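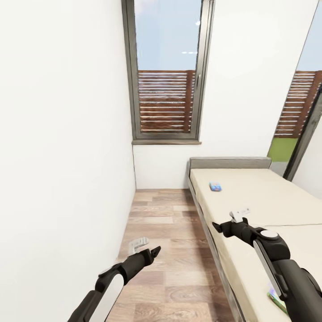 Open Day at the Vandmont Simulation Laboratory

Posted 16th March

In January I applied for a place at the open day held by Vandmont at its Brondolville site, and I am pleased to record my impressions of the visit. Guests were admitted in groups, and the program was divided into 2 sessions: household tasks in the morning, and a discussion of methods after lunch.

The household session was conducted entirely in simulation. Visitors followed a two-armed robot on a large screen as it worked in a furnished home. The bedroom came first. The task concerned small articles left on a bed, with one arm over the mattress and the other held low over the floor beside it. Our host explained that a bed is a demanding place to work. It is low and wide, and the robot must reach across it from a narrow aisle.

We then moved on to the table exercise. The robot was required to handle a boxed card game in a shallow tray, where the box lay tilted among brightly colored puzzle shapes. A tennis ball was also on the table, well apart from the tray.
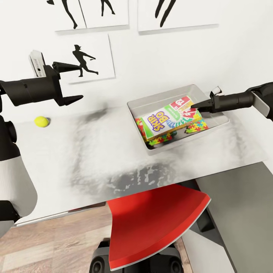

The staff were candid about the limits of the method. A simulated box does not bend at the corners as cardboard does, and contact between a fingertip and an edge remains difficult to model. The laboratory repeats each task 50 times with small changes of position before the results are reviewed. The current series stands at 2626 recorded attempts, and a separate set of 1000 is reserved for testing.

The afternoon discussion was led by engineers from Bošković, the firm that maintains the software, which is known as Pokeo. Several guests asked when such work might be carried out in an occupied home. The engineers declined to name a date. I would have welcomed more time on this subject, as the question period was short and the room was full.

Parking at the site is limited, and those attending the next open day are advised to use the visitor entrance on the north side. Applications are made through the Vandmont front office.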